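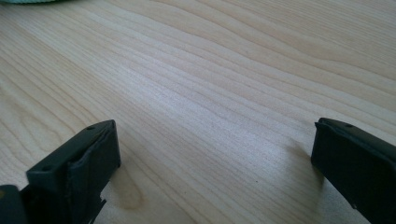 Wood grain on a light-colored tabletop.

Companion Animal Care, Unit 6: Ear Trouble in Dogs
Notes by Kaja Sakalauskas, updated 10/16/20

Okay, ears! I get more questions on this unit than on any other, so I've typed up pretty much what I say in class, plus the bits I always run out of time for. Bring these with you to the practical because I'll be asking you to find the parts on a real dog (my own spaniel mix, Wubshet, who will do anything for cheese).

The shape of the canal

A dog's ear canal is L-shaped. It drops straight down from the opening and then takes a turn inward toward the eardrum. People picture their own ear, which is much straighter, and then they wonder why water and wax sit in there so long. You can't see the eardrum without a scope, so please don't guess whether it's intact.

Words you need: pinna (the flap), vertical canal, horizontal canal, tympanic membrane (the eardrum), middle ear. Otitis externa is inflammation of the canal. Otitis media is the middle ear. Spell them right on the lab sheet, I'm fussy about that.

What's going on when an ear goes bad

I like to split this into the thing that started it and the thing that moved in afterward. Allergies start a lot of ear trouble, both food allergies and the pollen and dust kind. Ear mites can start it too, more often in puppies, and so can a grass seed that's worked its way down. Then yeast or bacteria that were living there quietly get a warm, swollen canal to grow in, and that's the smell the owner calls about.

If you only treat the yeast, the ear clears up and then comes back in a few weeks. When I worked at the Kudstead clinic I went through 57 ear charts one slow winter, and so many of them were the same dogs coming back! I still think about that stack when somebody asks me for "just some more of those drops."

Floppy ears and hairy canals don't cause infection all by themselves, but they do make a bad ear harder to air out. Same with swimming. Our June cases in Allamton were nearly always lake dogs.

Signs to write down

Head shaking, scratching, rubbing one side along the couch, redness inside the flap, odor, discharge, flinching when you touch the base of the ear. Note the color of any discharge, but don't diagnose from it. Dark crumbly stuff makes everyone shout "mites" and plenty of times it's yeast or plain old wax. A swab under the microscope settles it.

A head tilt, stumbling or eyes that flick side to side go in capital letters at the top of your notes, and the vet hears about it right away. Same for a flap that's puffed up like a pillow - that's usually an aural hematoma, blood pooled between the skin and the cartilage.

Cleaning, the way we do it in lab

Only clean an ear once the vet has looked at it and said go ahead. Some cleaners can do harm if the eardrum is torn.

Lift the flap straight up. Fill the canal with cleaner without jamming the tip in. Massage the base for half a minute or so (you'll hear it squish, and most dogs lean into this part). Step back and let the dog shake. Then wipe out what you can reach with cotton or gauze around your finger. No cotton swabs down the canal, they pack everything deeper.

We stock Gustix cleaner in the lab. Bottles are on the shelf by the sink, and please write the opening date on the label. If the dog yelps or pulls away hard, stop and come get me.

For next time

Read the otitis chapter and skip the section on surgery, we'll get to that with the specialist visit. Fill in 2 case sheets from the folder, one with mites and one with an allergic dog. Old clothes for the practical, please - Wubshet shakes a long way.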